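Speaker notes, Javari simulator kit, March 2020

1. Hello and the bedroom
Say hi, then get straight to the Mukoner room. I like this one: table, bed, orange floor, and a two-armed robot to drive round it. The kit comes with 43 rooms, all editable. 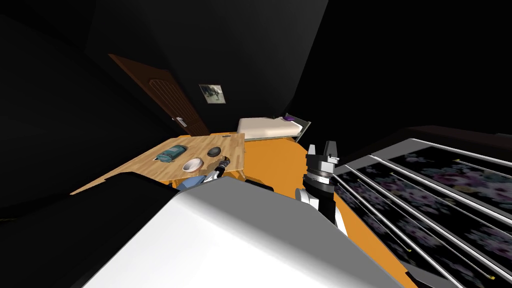
2. Picking things up
Talk about reach. My tip is to park close and bring the left arm in low over the table. Teal canister's a good starter, lying on its side there.

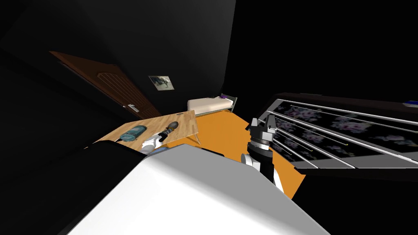

Coughlan wrote in to say the licence felt steep for a small team, and could we do it by the month? Mention the monthly plan, out in June.

3. Gripper view
Slow down here! You get a close look at both fingers, and I use it far more than the room view.
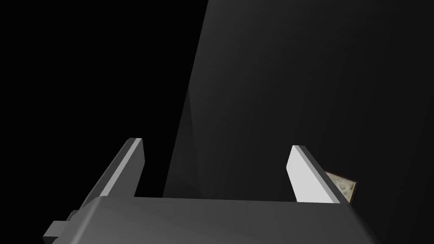

Does it need a fancy computer? Any decent gaming PC will run it, and mine's 3 years old.

Keep the jaws wide open till you're lined up, then close gently. 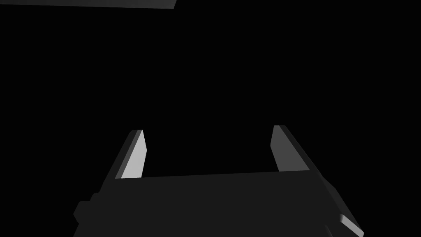 4. Price
£709 for one seat, Jistach add-on extra. Leave the order page up while they ask questions.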